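Visita ao estádio Kinnunen, dia aberto do Plodemer

25 de julho de 2023

O Plodemer abre as portas do estádio uma vez por ano, antes do começo da época. Inscrevi-me pelo site, paguei 2 euros pela visita guiada e apanhei o comboio até Nanlow. Da estação ao estádio vai-se a pé, sempre pela marginal. A entrada é pela porta 13, nas traseiras da bancada nascente, e a fila já dava a volta à bilheteira quando cheguei.

O nosso grupo ficou com Perihan Kocabaş, que trabalha nas relações com os sócios. Começou pela sala de imprensa, pequena e com má ventilação, e seguiu para a zona mista. Pelo caminho foi explicando as obras: a bancada norte tinha 2.000 lugares de pé e passou a ter cadeiras, o que desagradou a muita gente que ali via os jogos desde miúda. 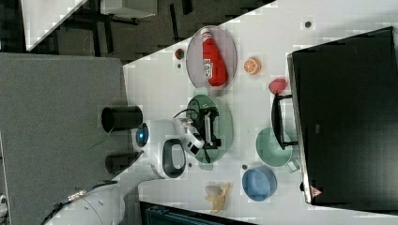
A subida ao último anel faz-se por uma escada estreita, sem corrimão do lado direito. Lá de cima percebe-se bem a inclinação da bancada e vê-se a linha do comboio atrás da baliza sul. As cadeiras são todas brancas e o relvado fica no meio, muito verde, com o mesmo contraste do prato verde na mesa branca da fotografia. A relva é nova em metade do campo, porque a anterior não aguentou a chuva de fevereiro e o clube teve de jogar duas vezes em casa emprestada.

Descemos depois ao balneário da equipa visitante. O da casa estava fechado - os jogadores treinavam à tarde - e houve quem reclamasse, com alguma razão, pois o programa prometia os dois. O dos visitantes tem bancos corridos, cabides e um quadro tático já muito riscado.

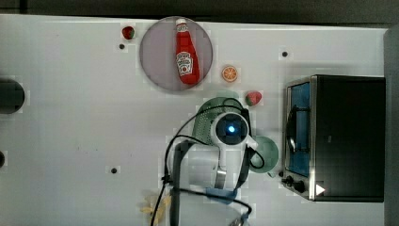
Seguiu-se o túnel, que é curto e desce antes de voltar a subir para o campo. Não se pode pisar a relva. Pode-se andar na faixa sintética junto aos bancos de suplentes e sentar no do treinador, e foi onde o grupo se demorou mais. Fiquei surpreendido com a pouca visibilidade: dali o canto mais distante quase não se vê.

O museu ocupa uma sala por baixo da bancada poente. Tem as camisolas antigas, bilhetes, um par de botas dos anos cinquenta e a taça do torneio Trumik, que o clube ganhou nos penáltis. As legendas são longas e estão colocadas demasiado baixo para um adulto ler de pé.

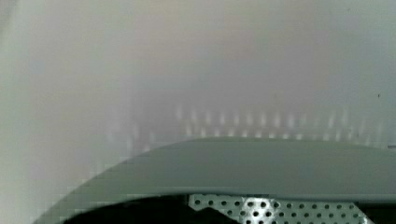 A academia

Os campos da formação ficam do outro lado da estrada. Quem nos recebeu foi Shu-fen Tsao, coordenadora dos escalões mais novos. Falou dos horários, do transporte e das notas da escola, que o clube pede no fim de cada período. Um pai perguntou pelas captações e ela respondeu que as datas saem em setembro. Assistimos a parte de um treino de sub-11, com exercícios de passe em espaço curto e um jogo no fim.

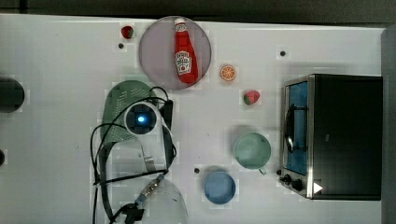
Informações para quem quiser ir

A visita dura duas horas, academia incluída. O estádio leva 3.000 pessoas sentadas e o estacionamento é pequeno, por isso aconselho o comboio. A loja do clube só aceita cartão. O bar da bancada nascente esteve aberto durante a manhã e fechou antes de o último grupo sair, por isso convém levar água.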